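Workshop notebook, May

Drying cabinet, second run

Started at 7:40 a.m. Cabinet was already at room temperature from overnight. Loaded the beech blanks on the upper rack and the ash on the lower one, end grain toward the door this time. Last run had them the other way and the pieces at the back came out wetter than the ones in front.

Set point 70 percent humidity for the first stage. The Surkmont controller still overshoots when the door has been open, so I let it settle before writing anything down. It read 72 at the first check and came back to 70 by the second. The dial gauge inside agrees with it now that the sensor has been moved off the back wall.

Weighed the sample pieces before loading. Weights are on the sheet taped inside the cabinet door, in pencil. Please don't write them in pen - the last sheet ran in the damp and I lost a whole column.

Checked again before lunch. No surface checks on the beech. One ash blank has a short split at the end, starting from a knot I should have cut out. Marked it with crayon and left it in. It can still be used for wedges.

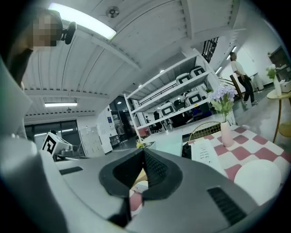 The fan in the cabinet is making a ticking noise on the low setting. It stops on high. I took the cover off and found nothing loose, so my guess is the bearing. Tavham lists a replacement but the shaft diameter on their page doesn't match ours. Need to measure it properly with the cabinet off, which will have to wait until this load is out.

Glue test, carried over from last time: the four joints made with the Wiritow glue were pulled apart this afternoon. Two failed in the wood and two failed along the glue line. Both of the glue line failures were on the ash, and both were pieces I had planed the day before and left on the bench overnight. The other two were planed and glued the same morning. That is too few to say much. Will repeat with ash only, half fresh planed and half left overnight, same clamps.

The Kovačević order needs the beech at final moisture before we cut anything, so no one should borrow from the upper rack. There are offcuts in the bin under the bandsaw if you want something for setups.

4:15 p.m. - sample pieces weighed again, still losing slowly. Left the set point alone for the night. Fan on high.

To do: order pencils, measure fan shaft, clear the knotty ash out of the stack before the next load.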